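Notebook, February, Sunday, kitchen bench

Sourdough rye, round two of the Kastum trials. Writing this while the second loaf cools so I don't talk myself into remembering it better than it was.

Starting with the good news: the new starter is alive and it is a beast! I fed it at seven in the morning with the dark rye from Jeltaten and by lunch it had pushed the lid up and was climbing out of the jar. The old one never did that, even in summer. It smells different too – more green apple, less nail polish. Krešimir says the nail polish smell was hunger all along and I should have been feeding it twice a day. He's probably right. I've written the feeding times on masking tape on the jar so neither of us has an excuse.

What I changed from round one:

Flour: 150 g of the dark rye in the preferment, same as last time, but milled coarser. The coarse stuff drinks more slowly. I nearly added extra flour at the ten-minute mark when it looked like soup, then left it alone and it came together beautifully.

Salt: 16 g, up a bit. Round one tasted flat, and I'd blamed the flour for that. Poor flour.

Scald: new this time. Boiling water over cracked rye and caraway, covered with a plate, left overnight. I can't say enough about this. The kitchen smelled like malt and toast when I came down, and the scald itself was sweet enough to eat with a spoon (I did, twice).

Tin: the Trurkon, the long narrow one, greased with butter and dusted with bran. Round one stuck along one whole side and came out looking bitten. This one dropped out with a single knock!

Timings. Mixed at nine. Bulk until half past eleven, no folding, since rye doesn't care about folding and I only ever did it out of habit. Into the tin with wet hands, smoothed with the back of a spoon, more bran on top. Proofed until the surface cracked and little pinholes showed. I used to wait for it to double and that was a mistake every time. Pinholes mean go.

Oven as hot as it would get for the first quarter hour with a tray of water on the floor, then down, tray out. I checked the middle with the probe and it read 193, which made me swear out loud until I saw the thing was set to Fahrenheit. Gave it another stretch until it passed 200 and stopped creeping, then out.

Loaf one of today is the plain one. Crust is dark and a little leathery, crumb is tight and even with no gummy line at the bottom. That gummy line has been following me since I started with rye and I'm so happy to see the back of it. I cut it far too early, I know, I know. The first slice dragged on the knife. By mid-afternoon the slices were clean.

Loaf two has the scald and a spoon of molasses. Still in its towel. I'm under strict orders from Krešimir Kos to leave it until tomorrow, and he has hidden the bread knife, or says he has.

Things to fix. The bran on top burned at the two ends, so try a foil hat for the last third. The scald was still warm in the center when I mixed it in and I think it rushed the dough. Spread it on a tray next time. Also the kitchen scale jumps by two grams whenever the fridge kicks in, so weigh salt on the little scale from now on.

Question for the next entry: does the caraway need toasting first? The Lý bakery toasts theirs, you can smell it from the street, and their rye has a depth that mine doesn't have yet. I asked at the counter what else goes in and got a very friendly smile and no answer. My guess is old bread, soaked and mashed back in. I've saved the heel of today's loaf to try exactly that – dried, browned in the oven, then soaked in the scald water.

Starter notes. Kept back 108 g after mixing, fed it equal parts, into the cool cupboard by the back door. Rose more slowly there and held its dome until evening. If it keeps that up I can mix before work and bake when I get home, and weekday bread becomes a real possibility. Very excited about that!

Evening, quick addition. Plain loaf with butter and pickled herring, three slices gone. The sourness has moved forward since this afternoon and the salt is spot on. The caraway version had better be worth the wait. Next bake gets the toasted caraway and the soaked crust and nothing else changed, so that I can tell what did what. 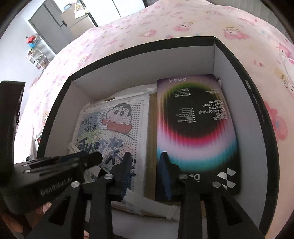 Order more coarse rye before the weekend, and feed the starter before bed.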